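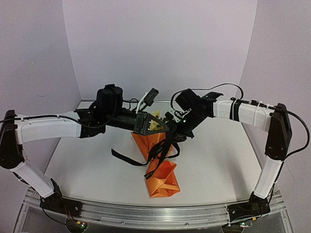
3.2 Folding habits and shelf wear in shared linen closets

Most earlier work on household textiles looks at washing. Water temperature, detergent dose, spin speed. Storage gets a line or two at the end, if that. We wanted to know what happens between the dryer and the next use, and whether the way a towel or a napkin is folded has anything to do with how soon the crease lines go thin.

Sample first. 316 cotton pieces, all from the linen closets of two guesthouses, Zarmont and Brurora. Mostly hand towels and napkins, a smaller number of pillowcases. Bed sheets left out, too few of them and the staff fold them in pairs, so a different problem. Pieces with burns, bleach spots or repairs were also dropped before the count.

Both houses buy the same weave but fold differently. Zarmont folds in thirds, then in half. Brurora folds in half, then in half again, and the stack goes on the shelf with the folded edge out. Staff at both places had been told at some point to do it that way and couldn't say by whom. We did not try to change this. An earlier plan had us switching the two methods halfway through, but the laundry manager at Brurora said no, fairly firmly, and she was right about the holiday bookings.

Thickness was read at the main crease and again at a flat spot a hand's width away. The ratio of the two is what we call crease loss in the rest of the paper. Readings were taken with the cloth unfolded and left to rest for 20 minutes, on a dry table, no weight on it. Prasanna Siriwardena took all the readings at Zarmont and half of those at Brurora. Agreement between readers was good for towels, poor for pillowcases, where the seam gets in the way (see Section 5).

Figure 2. Orange folded piece held up between two arms over a white work surface.

Crease loss was higher for the half-and-half fold. Not by a lot. The gap shows up in napkins and is close to nothing in hand towels, which have a pile that seems to take the bend without much trouble. For napkins the worst spot was the point where the two folds cross, and 13 of the Brurora napkins had visible thinning there. Colored pieces did no worse then white ones once age was taken into account.

Shelf position mattered more than we expected. Pieces at the bottom of a stack carry the rest, and in a closet where clean linen always goes on top, the bottom ones can sit for months. Roy, the older of the storage guides still used in the trade, tells staff to load from below for just this reason. Harkosetti says the opposite, on grounds of speed. Neither gives data. Our closets were loaded from the top in both houses so we can't settle it here, only note that low-stack pieces had sharper creases and, in the napkins, more loss.

Age of the pieces is the weak point. Purchase records at Zarmont are complete. At Brurora they stop for a while and we had to go by the hem labels, wich change color with each order. Pieces with no readable label were kept in the sample but left out of the age-adjusted results in Table 4.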